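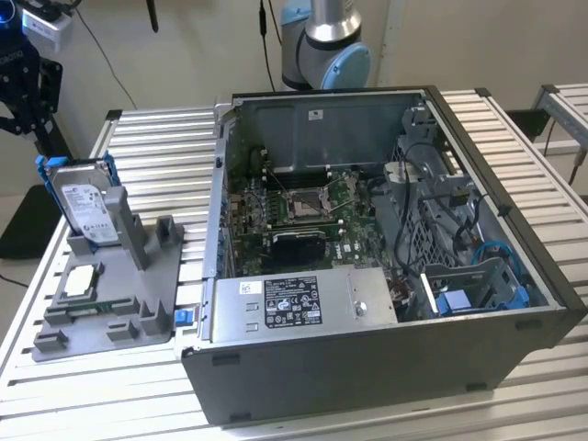
Speaker notes: What happens to old office computers
Mathias Kofler, Tristincombe business breakfast, 25th March

Slide 1. Welcome
Say good morning, give my name, say I run the storeroom side of Gisler. Phones on silent. Handouts are by the door. The talk is 28 minutes, then questions.

Slide 2. The closet
Ask for a show of hands: who has a closet or a back office with old computers in it? Wait for it. Most hands will go up. Our own closet had machines in it that were older than the lease.
The usual story is that a new computer arrives, the old one is kept "just in case," and then the next new one arrives. After a few years you are paying rent on shelf space for things you can't sell.

Slide 3. What we took in last year
485 desktop computers from offices in town. Roughly 100 could go back to work with very little done to them. The rest were used for parts or sent to the recycler at Fletov.
Don't read out the chart. Point to the tall bar and move on.

Slide 4. Data first
Slow down here, this is the part people need.
Deleting files is not the same as wiping a drive. Resetting the password does nothing for you either. If the drive works, have it wiped and get that in writing. If it doesn't work, have it destroyed and get that in writing too.
Keep the paper with your tax records. Write the serial number of the drive on it, as well as the serial number of the computer. We had a customer with a neat folder of certificates and no way to match any of them to a machine.
Ask: who in your office would sign for this? If there's no answer, that is the first job for Monday.

Slide 5. What still has value
Memory and processors come out and get used again. Power supplies sometimes. Cases almost never, they go for metal.
Keyboards and mice: give them away or recycle them. Please don't bring them to us in a bag with the cables knotted together.
Monitors are a separate pile. Stuseck takes them but wants them upright and not stacked.

Slide 6. Setting up a sorting area
You need a table, a good light and three labeled bins - keep, wipe, recycle. Work on one machine at a time and put the screws in a cup. Label the machine before you open it, not after.
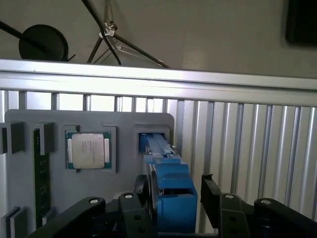
Aluminum rail and slats at the back of the work area.

Slide 7. Cost
For a small office, plan on $1000 for a full clear-out with pickup and certificates. It is less if you bring the machines in yourself. Someone will ask about tax deductions. Tell them to ask their accountant.

Slide 8. Next steps
Make a list of what you have. Pick one person to own it. Book a pickup - the April slots are still open, sign-up sheet is with the handouts.
If time is short, skip slide 7 and take the cost question from the floor.

Questions. Repeat each one into the microphone before answering.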